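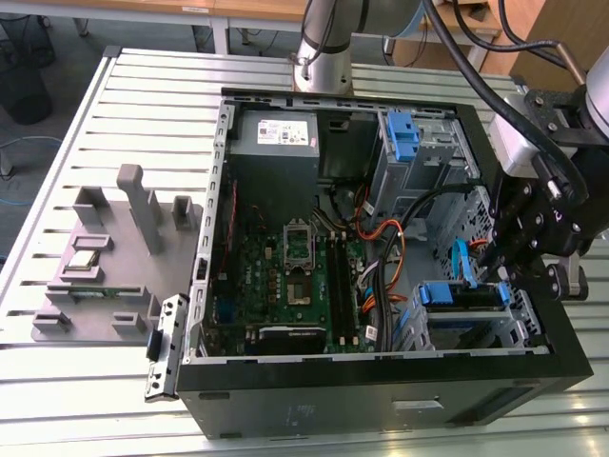 *A desktop tower on the slotted table, with the processor and memory module waiting in the gray printed fixture.*

# Planning the budget for a two-arm PC assembly cell

If you've been asked to put a number on a robot bench for taking computers apart and putting them back together, pour yourself something warm, because the arms are the easy bit. You get a quote for the arms in an afternoon. Everything else on the bench is what sends you back to ask for more money in July, and I'd like to spare you that!

We planned ours at the Varkevura repair shop over one long spring, and the steps are in the order I wish we'd done them.

## 1. Pick the jobs before the arms

Write down the parts you want handled, smallest to largest. Our list was processor, memory, drives. A processor wants a gentle, exact grip, while a drive caddy mostly wants a good firm pull - two quite different demands to put on one set of fingers. Only when the list is done should you ask for quotes. We asked Skudel and Grikham for the same job list, word for word, which made the two replies much easier to lay side by side.

## 2. Measure the reach with a real case

Lay your biggest tower on its side with the panel off, just as you'll work on it, and measure from the table up to the rim. The gripper has to get down past the walls, the power supply and any cables that curve over the board. Add room above for the wrist and its own cable, too. We forgot the cable the first time and had to redo the whole drawing.

## 3. Give the fixture its own line

Please don't tuck this under "misc." A printed fixture with a pocket for the processor and a long slot for the memory means each part starts from a known place, and you will print it more than once. We went through 13 versions, and I'd still call that a fair number for a first cell. Set aside 65 dollars for filament and spare prints, and more if you're paying an outside shop.

## 4. Buy the table once

A slotted aluminum top costs more than a plain bench, but you can bolt down a fixture, move it over a little, and bolt it down again (and you will, all week long). Ours came from Ivanyshyn at 881 dollars with the legs.

## 5. Budget for practice computers

Sockets and latches wear out when you open and close them all day. Buy used towers of a single model, so your positions carry over from one to the next. We started with 34 and kept the tired ones for spare trays and screws.

## 6. Put hours in the plan

Leave time for:

- mounting and leveling
- routing the arm cables
- teaching positions, part by part
- redoing positions after each fixture change

That last item is the one we left out of our first plan, and it ate most of a month. Pencil it in next to the fixture line, and ask each supplier how many support hours come with the arms before you sign.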